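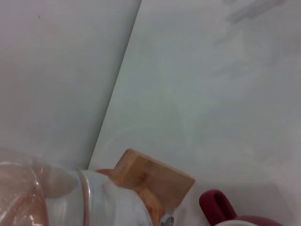 Helle Flächen, rechts leicht marmoriert

Start Werkstatt Notizen Archiv Kontakt

Suche nach: Suchbegriff eingeben …

Lesezeit: 4 Minuten

Stützform für ein Relief, zweiter Anlauf

Im Januar hatte ich die Silikonform für das Relief von Hongjun Luo beschrieben und die Stützform nur in einem Nebensatz erwähnt. Dazu kamen Rückfragen, deshalb die Einzelheiten.

Das Modell ist in Plastilin auf einer Trägerplatte aufgebaut und an der langen Seite 590 mm lang. Die Tiefe schwankt stark: Am Rand liegt das Relief fast auf dem Grund auf, an der Schulter der linken Figur steht es deutlich vor. Dort gibt es zwei Hinterschneidungen, eine unter dem Kinn, eine hinter dem Ellbogen. Die zweite ist die unangenehmere. Sie verläuft schräg, und das Silikon muss beim Entformen seitlich herausgezogen werden, bevor man es anheben kann.

Für die erste Form hatte ich eine einteilige Gipskappe gebaut. Sie ließ sich abnehmen, saß danach aber nicht mehr exakt. Zwischen Haut und Kappe blieb an der Schulter ein Spalt, in den sich die Haut unter dem Gewicht des Gipses hineindrückte. Der Abguss hatte an dieser Stelle eine flache Beule, die man im Streiflicht sofort sieht. Luo hat sie beim ersten Blick gefunden, ohne dass ich etwas gesagt hatte.

Die neue Stützform ist zweiteilig. Die Trennebene läuft nicht mittig, sie folgt dem Ellbogen und knickt unterhalb der Hand ab. Als Verriegelung habe ich neun halbrunde Schlösser in die Silikonhaut eingearbeitet, Abstand nach Augenmaß, an der Schulter dichter. Die Schlösser müssen konisch sein. Zylindrische halten zwar besser, reißen aber beim Abnehmen der Kappe aus.

Zum Schichtaufbau: Die erste Lage Silikon ist dünnflüssig und wird mit weichem Pinsel aufgetragen, danach Druckluft mit wenig Druck, damit die Blasen aus den Haarpartien kommen. Die folgenden Lagen sind mit Thixotropiermittel eingestellt. Insgesamt vier Lagen, die letzte eingefärbt, damit dünne Stellen auffallen. Ich verwende zurzeit das additionsvernetzende Material von Indaseo. Es schrumpft kaum, reagiert aber empfindlich auf Schwefel. Das Plastilin muss also schwefelfrei sein, oder man sperrt es mit mehreren dünnen Schichten Schellack ab. Ein Test auf einem Reststück kostet einen Abend und lohnt sich in jedem Fall.

Verbraucht habe ich 2.569 Gramm Silikon, den Verschnitt im Becher mitgerechnet. Das ist mehr als bei der ersten Form. Der Unterschied steckt vor allem in den Schlössern und in einem breiteren Rand, den ich diesmal umlaufend stehen gelassen habe.

Als Trennmittel zwischen den beiden Kappenhälften dient Cleser-Wachs, zweimal aufgetragen und dazwischen auspoliert. Vaseline geht auch, hinterlässt aber Pinselspuren im Gips. Auf der Innenseite ist das gleichgültig, an der Trennfläche nicht. Die Armierung besteht aus Jute, in Streifen geschnitten und vor dem Einlegen vollständig durchtränkt. Trockene Stellen im Gewebe bilden später Bruchlinien.

Offen ist noch die Frage des Gießmaterials. Luo möchte für die Ausstellung in Prerkatcombe eine matte, fast kreidige Oberfläche, die trotzdem den Transport übersteht. Alabastergips erfüllt die erste Bedingung und scheitert vermutlich an der zweiten. Bei Ostrowski liegt eine Probe aus Acrylharz mit mineralischem Füllstoff – mechanisch unproblematisch, im Farbton für meinen Geschmack zu kühl. Mit etwas Ocker im Pulver lässt sich das verschieben, allerdings muss der Anteil auf der Waage bestimmt werden, sonst passen zwei Abgüsse nicht nebeneinander.

Die nächste Probe wird mit gebrochenem Marmormehl gefüllt. Ergebnisse trage ich hier nach, sobald die Platte ausgehärtet und geschliffen ist.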